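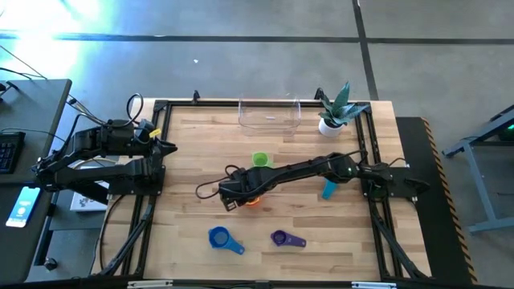

Wooden tabletop with small household objects, a black robot arm on either side.

August
By Lurdes Barreto

Felista Obura has broken 986 knots since the winter, all of them in fishing line, and has written down where each one gave way. She fishes the reservoir at Atell for pike and zander, and ties leaders for the Garkard tackle shop. I spoke to her about what the results say on joining braid to a fluorocarbon leader, and which of her own habits she has dropped.

Her method is plain. One end of the line is wound several turns round a smooth post so that it grips without a knot. The other is pulled slowly until something breaks. The highest load is read off a scale and compared with the same line pulled with no knot in it.

"People quote the figure on the spool," she said. "I don't use it. Some line breaks well above its label and some breaks below, so a knot can look very good or very poor depending on whose label you believe. I pull the bare line first and work from that."

All the line came off 100 m spools bought over the counter. She discarded the outer turns of each, where shop lighting and handling might have had an effect. Every knot was wetted before it was drawn down, and left for a few minutes before it was loaded.

Of the total, 498 were joins between braid and leader. The rest were knots to a swivel or a hook eye. Obura keeps the two groups apart, as they fail in different ways.

"A swivel knot in mono nearly always goes at the first tight bend, just inside the knot," she said. "With a braid join you get two sorts of failure. It cuts, or it slips. A slip leaves a curl at the end of the leader like a pig's tail. If you come back from a lost fish and find that curl, the line was sound and the knot was badly seated."

Slipping was the commoner fault in her joins with thin braid. She puts this down to the number of turns. A count that holds with thick braid isn't enough when the diameter drops, and coated braid needs more turns than uncoated. She now adds 4 turns to her usual count for the thinnest line she fishes with.

The join she prefers is one known on her water as the Obradović, a wrapped knot in which the braid is laid up the leader in open turns and back over itself in close ones. It is slim enough to pass through small rod rings. Its drawback is that it must be tied under steady tension, and Obura found it hard to do well in wind.

"In a boat I tie a double uni. It's bulkier and it tests lower, but my worst ones aren't much below my best ones. With the Obradović the spread is wide. Kipchumba Waweru ties it better than I do and his spread is half mine."

She gave more time to the spread than to the averages. A knot with a high average and a few very weak results is, in her view, a poor choice for a fish that may take once in a day. She records the lowest result in each batch and ranks by that.

I asked about glue. A drop of superglue on the finished join is common practice among shore anglers. Obura tested it on a small batch, after Mohammed-Awal Ansah asked her to, and found that it stopped the tag end from working loose but made no clear difference to breaking load. It also left a stiff section that clicked through the rings. She has stopped using it.

Burning the tag end she regards as a risk. "You want a small blob on the fluorocarbon and you want the flame nowhere near the braid. Braid goes weak well before it looks melted. I cut the tag close with sharp snips and leave it."

The effect of casting was harder to measure. She took joins that had been fished for a full session with a Fuvamik spinning reel and pulled them the same evening. They had lost up to a fifth of their fresh strength, mostly where the join had lain on the spool under the lip. Shortening the leader, so that the join hangs outside the tip ring on the cast, removed most of that loss. It also leaves less leader in the water, and in clear conditions she accepts the loss in order to fish a longer one.

Her advice on retying is to do it after any snag that has needed a straight pull, and after any fish that has run the join over weed or stone. She checks by feel, drawing the knot between finger and thumb.

The next batch will be cold. Ye-seo Kong, who fishes Atell through the frosts, believes that fluorocarbon knots become brittle near freezing. Obura has no view on this yet. She plans to tie them indoors, chill them in lake water overnight and pull them straight from the bucket.

Get our tackle and technique newsletter by email. You can unsubscribe at any time.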